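In praise of the bag you already packed

I have a theory that you can sort people into two groups by what happens when someone calls and says, "We're leaving in ten minutes, are you coming?" One group says sure and picks up a bag. The other group starts opening drawers. I spent most of my life in the second group, and I want to argue, at more length than the subject deserves, that the first group is right and that the rest of us should join them.

I know how this sounds. There's a whole corner of the internet for people who keep water filters in the trunk and can tell you the weight of their socks. I'm not one of them. I don't own a fire starter. I mean a plain everyday bag, the kind you'd take to work or to your sister's, that stays packed all the time with the boring things you always end up wanting. You don't unpack it when you get home. That's the entire idea, and I've gotten into more arguments over it than I ever have over politics.

What converted me was the Tarnbridge bus. I used to take it twice a week to Lodthorpe, and one evening in March it broke down on the long hill past the reservoir. Rain coming sideways, no heat, phone at 3 percent. The woman across the aisle reached into her bag and took out a charger, a packet of crackers, a pair of dry socks and a paperback. She changed her socks right there! Then she offered me a cracker and asked if I wanted to plug in. Her name was Houda El Ouafi and she taught evening bookkeeping, and I asked her how she'd known to bring all that stuff. She looked at me like I'd asked how she'd known to bring her feet. "It lives in there," she said.

It lives in there. I thought about that the whole way home, once there was a way home.

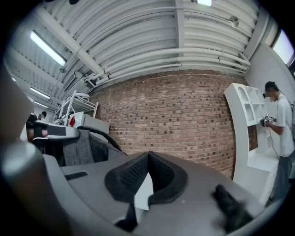
My bag at the time held a dead pen, a sandwich bag of what used to be almonds, and 159 receipts. (I know the number because I finally sat down and did my expenses that weekend, and it was a bad weekend.) I'd been carrying the thing back and forth for years and it had never once helped me. It was basically a trash can with straps.

So I started over. I dumped it out, threw away nearly everything, and put in what I'd wished for on that bus. And then I did the hard part, which was leaving it alone.

People get this wrong all the time. They pack a great bag for a trip, they're very proud of it, and then they come home and put everything back where it "belongs." The charger goes back to the nightstand. The umbrella goes back to the hall closet. The aspirin goes back to the bathroom. Two weeks later it's pouring and the umbrella is in a closet eleven miles away, dry as a bone, exactly where it belongs.

My brother-in-law, who disagrees with me about this every Thanksgiving, says it's wasteful. Why should a person own two phone chargers? Why two toothbrushes? He's a minimalist, or at least he's read a book about it, and he thinks a second toothbrush is the first step toward a storage unit. I take the point. I really do. I've helped clean out a house where somebody had kept a spare of everything, and by the end of it I never wanted to own an object again.

But look at what he does instead. He buys a charger at the airport. He buys an umbrella from the guy outside the train station, and it turns inside out by the second block, and he leaves it in a restaurant. By my estimate he's gone through more umbrellas than anybody I know, and he'll tell you he doesn't own one. I own one umbrella. It's in the bag. I've had it so long that the handle has gone shiny.

Then there's my friend who says it's anxious. That one stung a little more. Her line is that carrying around a bag full of just-in-case means you're living in the worst case, and that a relaxed person walks out the door with keys and a phone and trusts the world to provide. And she does walk out the door like that! She's lovely company. She's also borrowed my lip balm, my tissues, my pen, my sweater, and one time my socks, so I'd like it on the record that the world, in this instance, was me.

I don't think I'm more anxious with the bag. I was far more anxious before. I used to do that dance at the front door, patting all my pockets, going back in for one thing, coming out, going back in for another. I'd be halfway to the stop trying to picture the kitchen counter and whether my glasses were on it. Now I grab the strap and go. I think less about my stuff than I have at any time in my adult life, and it's because the thinking got done once, on a Sunday, with everything spread out on the floor. 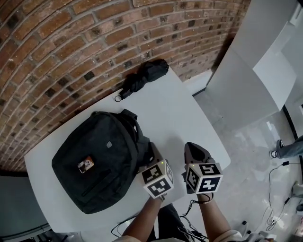

The floor part is worth doing, by the way. Or a table, or the bed if your cat will allow it. You need to see it all at once. I do mine twice a year, and every time there's something that makes no sense at all. Last time it was a bolt. I have no idea what it's holding up, or used to be holding up, and I've been walking a little carefully around the house.

I get asked what kind of bag, and I'm the wrong person to ask. I went into a nice shop in Dutville a while back, planning to treat myself, and the salesman showed me a Khosravi with a separate sleeve for everything. There was a pocket for your passport and another pocket for your other passport. It was beautiful. It also cost more than my first car's transmission, and I knew that if I bought it I'd worry about setting it down on a wet floor, and then I'd start leaving it home on bad days, and bad days are the whole point. I thanked him and went and had soup.

What you want is something you're not precious about. Mine is ugly. One zipper pull is a paper clip. It has been under airplane seats and hospital chairs and, for one very long night, my head. I'd guess I've hauled it 4,000 miles by now if you add up all the bus rides, and I can find anything in it in the dark, and that beats any number of sleeves.

Now, a word against my own side. There are bag people who take it too far, and I've caught myself sliding that way. It begins with a sewing kit. Then you think, well, what about a slightly better sewing kit? You put in a flashlight and then a spare battery for the flashlight, and pretty soon your shoulder hurts and you're leaving the bag at home on account of the weight, and you're right back at the front door patting your pockets. I keep a dumb rule for this: if I haven't used it or lent it since the last time I laid everything out, it goes. The bolt is an exception until I find out more.

Lending counts, and I'd fight for that part. My brother-in-law hears "always prepared" and pictures somebody hunkered down guarding their crackers. But most of what comes out of my bag goes to other people. Tissues at funerals. A pen at the pharmacy, again and again, to a man who I believe is stealing them. Half a granola bar to a kid on a platform whose mother was at the end of her rope. I'm shy by nature, and I've had more good conversations with strangers thanks to a spare charging cable than I ever got from trying to be outgoing. You don't need an opening line when you've got a cable.

I ran into Houda again, maybe a year after the breakdown, on the 113 going the other way. I wanted to tell her she'd changed my life, which is a heavy thing to lay on someone who's just trying to get home. So I asked if she wanted a cracker. She laughed and said no thanks, she had some. Then she looked at my bag, paper clip and all, and asked whether I'd put socks in it.

I had. They were the wrong ones, she said. You want wool.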